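Search this diary
Type a word and press enter

2025-06-30
Written by the owner of this diary

Today I did not leave the house before four o'clock, and I am not sorry. It rained the whole morning, the kind of rain that makes the window gray, and I decided that this is finally the day for the drawer. I mean the bottom drawer in the hallway, the one which does not close since I moved to Gurkar Street. For two years I push it with my knee every evening. Inside there were only cables, chargers and adapters, and I was a little afraid of it.

I took the whole drawer out and turned it over on a bed sheet on the floor. It made a terrible noise. The neighbor below must have thought that a shelf fell down. Then I sat beside the pile with my coffee and did nothing for a while. It is strange how many countries can be in one drawer. I found the flat plug from the apartment in Fistow, where the sockets were so old that I had to hold the plug with one hand to charge the phone. I found also the charger of my first phone, which I gave away long ago, and a long black cable that fits in nothing I own.

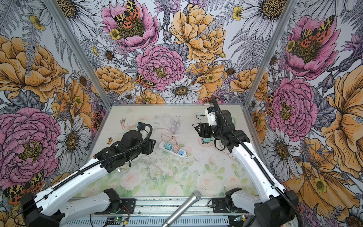

I want to have my sorting finished before August, when my sister comes and will sleep in the hallway room and will surely open every drawer. She has always been like this. My plan was to make one pile for things that I know, one for things that I must test, and one for things that go away, but after an hour the second pile was the biggest. Adapters are the worst, they look all the same and they never are. The pretty ones are at least easy to find again, like the teal one and the pink one sitting side by side in the white power strip, and the other teal one left on the mat with the roses. My own are all black or white, so I put small pieces of colored tape on them. Yellow for home, red for travel. I should have done this years ago.

At lunch I ate standing, because the table was also full by then. Soup from yesterday, and the last of the bread. I listened to the radio and wound cables around my hand the way my father showed me, a big loop and then a small loop in the other direction, so they do not twist. He was very strict about it. A cable with a knot was for him a kind of insult. I noticed that I still hear his voice when I do it wrong, and I did it wrong often today.

For the good cables I cut pieces from an old ribbon and tied each one. I wrote on paper labels what they are for. "Lamp." "Printer." "Camera, I think." The last one I will have to change when I know it better. For the power strips I had no good idea. They are too long for the boxes, and if I lay them across the drawer I am again where I started with my knee. For now they stand in the tall basket behind the door, together with the umbrella.

At four the rain stopped and I carried the bag with the dead things to the collection point behind the Samonte market. The bag was heavier than I expected and the handle cut in my fingers. The man there looked inside and asked if I had a shop. I said no, only a drawer. He laughed and let me put everything in the big container myself. On the way back I went into Zumton and bought two flat boxes with lids, 12 for both. I wanted the ones with little walls inside, but they cost 33 and I think this is too much for keeping cables that I use perhaps once in a year.

The boxes fit. I was so happy about this that I opened and closed the drawer several times. It goes in now with one finger and makes a soft sound at the end.

One thing I regret a little. I threw away the long black cable, and in the evening, when I was brushing my teeth, I remembered that it could be from the small heater in the cellar. I will go down tomorrow and look. If it is so, I must wait and see if they sell it alone, or live without the heater until it gets cold.

My back hurts and there is still dust on the sheet. I will wash it with the towels.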